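Getting the Most Out of a Small Workshop
Updated June 14, 2026

My workshop is the back half of a single garage. The front half belongs to a chest freezer, two bicycles and a pushchair that has been waiting to go to a cousin since our youngest learned to run. What follows is how I manage in the rest of it. Most of it was learned by doing the opposite first.

Start with the floor

Sweep before you begin a job as well as after it. A dropped grub screw on a clean floor is a small annoyance. A dropped grub screw on a floor covered in shavings is a new grub screw, a trip to town and a parking charge.

If your floor is bare concrete, seal it or paint it. Bare concrete sheds a fine grey dust for ever, and it finds its way into glue, varnish and sandwiches. Do half the floor at a time, starting with the half furthest from the door, and put everything on the other half while it dries. I did the whole floor in one go and then spent an evening looking at my car keys on the far windowsill.

Old carpet tiles are good in front of the bench. They are kinder to your knees and kinder still to chisels, which always fall point first.

The bench

The right height for a bench is wherever your wrist is when you stand with your arms hanging down. For planing you might want it a touch lower, and for fiddly work a good deal higher. Don't build two benches. Make a box from scrap board, as tall as your forearm is long, and clamp it on top when you need to see what you are doing.

Screw the bench to the wall if the wall will take it. If it won't, put a shelf low down across the legs and load it with whatever heavy things you own and never use. I have half a bag of sand there, the weights from a sash window and a complete run of a magazine on coarse fishing. I don't fish.

Keep one end of the bench clear. Choose which end now and be strict about it. Mine stays clear for up to 11 days at a stretch.

Hanging tools on the wall

Before you put a single hook up, lay all your tools on the floor and shuffle them about until they fit. Leave more room round the handles than looks sensible – you are going to be reaching for these things with cold hands and a bad temper. Heavy tools go low. Tools you use daily go between your elbow and your eyebrows. Anything you haven't picked up since last April goes in a drawer, or to someone who will love it.

Drawing an outline round each tool is an old trick and a good one. Use a paint pen, as pencil rubs off. You will then always know precisely which tool you have lost.

Rainer Sperling, who had the unit next to mine when I still rented one, hung his saws from the ceiling on loops of washing line. It looked like a dungeon but his saws were always sharp. Mine lived in a heap in a tea chest and could barely get through the tea chest.

Jars, tins and the matter of screws

You do not need 24 sizes of screw. Four will do nearly everything in a house: two lengths in a thin gauge, two in a thicker one. Buy those by the box and let the odd ones run out.

Jam jars with their lids screwed to the underside of a shelf are still the cheapest storage going. Put two screws through each lid. With one, the lid turns along with the jar and you stand there winding it round and round like somebody trying to get a radio station. Add a washer under each screw head if the lids are thin.

Label the jars even though they are see-through. The label isn't for you. It's for whoever puts things back, and in our house those people need all the help they can get.

The tin marked "Useful" should be emptied once a year. Last time mine held 58 assorted keys, none of them to anything we live in.

Light

One bright lamp in the middle of the ceiling puts your own shadow exactly where you want to drill. Two long lights, one in front of you and one behind, will do away with most of it. Paint the wall behind the bench white, or the palest thing left over in the shed, and the room will seem twice the size.

For close work you want a lamp that bends. A second-hand desk lamp with a sprung arm is ideal, and charity shops are full of them. If it droops, tighten the wing nut at the elbow before you blame the springs. If it has no wing nut, take it as far as it wants to go and build the job around that.
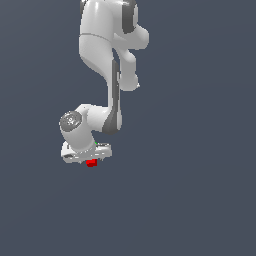
Glue and other sticky business

Write the date of opening on every bottle. Wood glue that has been frozen in the garage may look fine when it thaws and then hold nothing at all, so bring it indoors for the winter. It can live next to the biscuits. Superglue keeps best in a sealed jar with one of those little sachets that come in shoe boxes.

Wax the jaws of your clamps with a candle stub. Dried glue will flick off with a thumbnail. If you forget, a strip of baking paper between clamp and wood does the same job.

Wipe squeezed-out glue either straight away with a damp rag, or leave it until it goes rubbery and lift it with an old chisel. What you mustn't do is come back in the ten minutes between, when all you can do is spread it about. That is when I always come back.

Sharpening without tears

Little and often. A few strokes on a fine stone each time you pick up a chisel will save you a whole miserable afternoon every spring. Colour the edge with a felt pen before you start. When the ink has gone all the way across, you've reached the edge, and if it has gone from one corner only, you are leaning.

Kitchen knives may be sharpened in the workshop, but tell the household when you put them back. There will be a thinner tomato and then there will be shouting.

Damp and rust

Tools rust in spring, when warm wet air comes in and meets cold steel. A wipe of light oil on a rag is enough. Keep the rag in a lidded tin just for this and never use it on anything you plan to varnish. Rags soaked in linseed oil are a different matter: lay them out flat in the open air until they are dry and stiff, as a screwed-up pile of them can catch fire by itself.

For rust that has already moved in, white vinegar overnight, a scrub with wire wool, a good rinse, dry at once, then oil. Don't leave it in for a week. I have a pair of pliers that are now mainly a memory.

Before you buy anything

Borrow it first. If you have borrowed it three times, buy one. I have a tile cutter that cost 209 pounds and has cut the tiles for one very small cloakroom, which makes it the most expensive cloakroom in the street if you work it out per tile. I'd advise against working it out per tile.

Check the shed as well. I own four spirit levels, and they don't agree.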